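Section 4: Running the plug-in task without wrecking your sockets

I rewrote this section after Thu Hầu ran 259 trials on her Gundia arm and sent me a very long list of gripes. Fair enough! Work through the steps in order.

1. Put the power strip on a flat surface and make sure you know where its feed comes from. The arm must never be the thing that finds a live contact first.

2. Lay the chargers beside the strip with their cables slack. I like a bit of a mess here – tidy layouts teach bad habits. 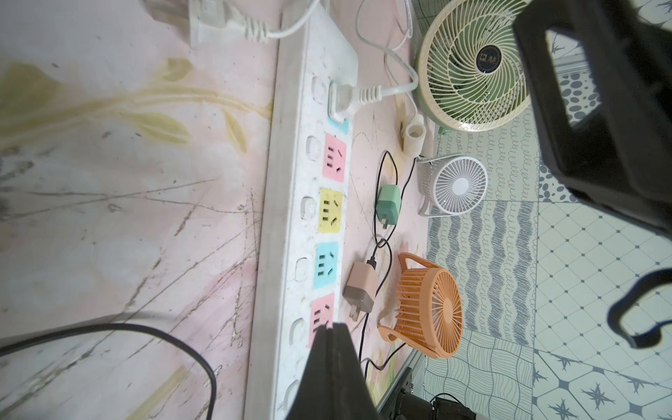

3. Set the push force limit to 50 percent for the first run. Finn Frerichs starts lower, and I won't argue with him.

4. Keep one hand near the stop button the whole time. If you have to reach in, stop the arm first. Yes, every time, even for a quick nudge.

CAUTION: Don't plug heaters or kettles into a strip used for robot work. Small chargers only, please.

5. Approach each socket from straight above, let go, then back off before you turn the wrist. Turning early bends prongs (ask me how I know). 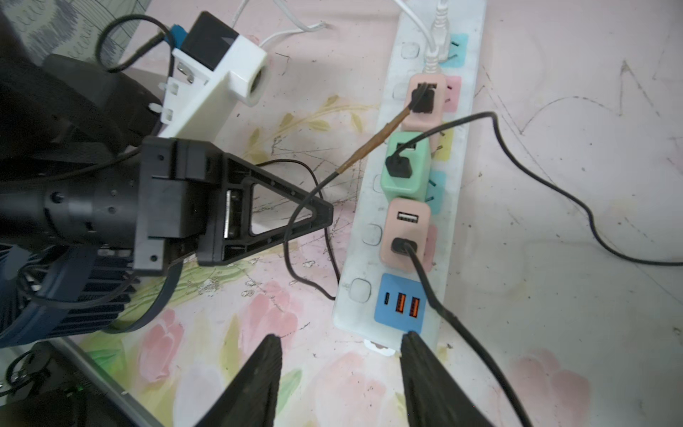 6. Check where every cable runs before you move to the next socket. A loop around a finger will pull on whatever it's plugged into, so free it by hand with the arm stopped.

NOTE: On two-arm set-ups, park one arm while the other is pushing. The Allham controller won't do this for you – set it under Shared Space.

7. Write down any failed insert with the socket position, then go on to Section 5.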